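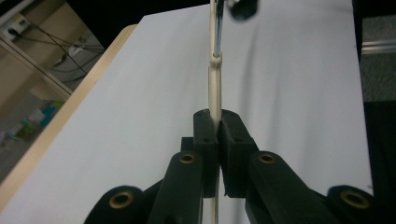
Visitors try hand-held grippers at Dotholm open day

22/07/2021

The Dotholm workshop opened its doors to the public for an afternoon, and the longest line was for a chair at a table. People waited to pick things up with a hand-held gripper, put them down again and have the whole thing recorded for use in training a robot arm.

The open day was put on by Idell, the small automation firm that has rented the ground floor of the Dotholm building since it moved out of its old premises by the rail yard. It was the firm's second open day at the address. The first one, held in November, was limited to local employers and a few teachers from the technical college. This time anyone could sign up, and the places were gone before the posters went up at the library.

Idell builds handling equipment for packing lines and small parts work. Until two years ago nearly all of that was fixed machinery, set up for one product and reset by hand when the product changed. The firm now spends much of its time on arms that learn a task from recordings of people doing it. Its collection of recordings stood at 1,702 on the morning of the open day, according to a sheet taped inside the front door.

Britta Ackermann, who runs the recording work, gave a talk at the start of each session. She kept it short. A person holds the gripper and does a job with it, such as lifting a rod out of a rack or moving a part from one tray to another. A camera on the gripper records what the fingers are doing and what is in front of them. Many recordings of the same job, done by different people at different speeds, go into training. The arm is then tested on the job.

"We used to have one engineer do every recording," Ackermann told the first group. "The arm got very good at doing things the way he does them. Move the tray over by a hand's width and it was lost. So we started asking the people from the front office, and then their families, and now you."

Each session lasted 30 minutes and took 16 visitors, split between the recording tables and a test area at the back of the hall where an arm was running. Visitors changed places halfway through. Children were allowed to use the grippers with an adult next to them, and the firm had put out a step for the shorter ones.

The task at the recording tables was the same all afternoon. A thin rod had to be gripped, raised upright and held steady before it was set down again. Ackermann said rods are a good test because they turn in the fingers if they are held too loosely and tip if they are held too far from the middle. Several visitors found that out on the first try. Most had the hang of it by the third.

Hold times were called out by a staff member with a kitchen timer. One retired machinist asked to stay for a second session and was given a place when a family left early. He said the grip felt backward at first, with the hand so far behind the fingers, and that he would have liked some feel for how hard he was squeezing. Ackermann said other people had made the same comment and that the firm was looking at it. The current version gives the user no signal beyond the resistance in the handle.

She was also asked why the fingers do not look more like a hand. The answer was that the gripper people hold has to match the one on the arm. If the two are different, a recording made with one is of little use to the other. Two fingers cover most of what Idell's customers need, she said, and they are easier to repair. Worn parts are replaced in the workshop, often on the same day.

In the test area, the arm was working through a job developed with Kurska, a maker of shelving and shop fittings that has been Idell's largest customer for several years. The arm took short rods from a bin and placed them in a row of holders. It completed the row in most of the runs that visitors saw. In one run it dropped a rod and went on to the next without going back for it, and in another it stopped with the rod above the holder and had to be restarted by the technician.

The technician, who answered questions between runs, said both faults were known. The arm has few recordings of people picking up something they have dropped, so it has little to go on when that happens. Visitors in the later sessions were asked to drop a rod on purpose and recover it, and those attempts were kept with the rest.

Kurska sent two people from its plant to watch. They said the company plans to try one arm on an evening shift before deciding on any more. The arm would feed parts to a packing station that is hard to staff at that hour. They would not give a start date, and said the shift's current staff had been told about the trial and would be working next to the arm during it.

Questions about jobs came up in every session. Ackermann said Idell has hired for the recording work and expects to hire again, mostly part time, and that no background in engineering is asked for. The hours are set in blocks, with a break after each, as holding the gripper at table height tires the wrist. She did not say how many positions there would be. A woman in the third group asked what happens to the recording jobs once the arm has learned the task. Ackermann said there had always been another task so far, but that she could not promise it would stay that way.

Visitors signed a consent form on arrival. It stated that the recordings would show the gripper, the table and whatever was within view of the camera, and that faces would be blurred if they were caught by accident. Sound was switched off. Anyone who wanted their attempts removed could say so at the desk or write in later with the number on their wristband. By closing time one person had asked for that.

The technical college, which sent students to help at the door and the coat rack, is in talks with Idell about a short course for the coming school year. It would cover basic gripper assembly and the sorting of recordings, and would be held in the Hattori room on the upper floor of the Dotholm building, which has been used for storage. The college said the room needs new lighting and a second exit sign before classes can meet there. The cost would be shared.

Parking was the main complaint of the day. The lot behind the building filled early and several cars were left along the service road, where deliveries for the neighboring print shop had trouble getting through. Idell said it would ask to use the lot across the street next time and would put up signs.

The firm has not set a date for another open day. Groups from schools and clubs can ask for a visit by leaving their details at the front desk in the Dotholm building, and people interested in the part-time recording work can pick up an application form there during office hours.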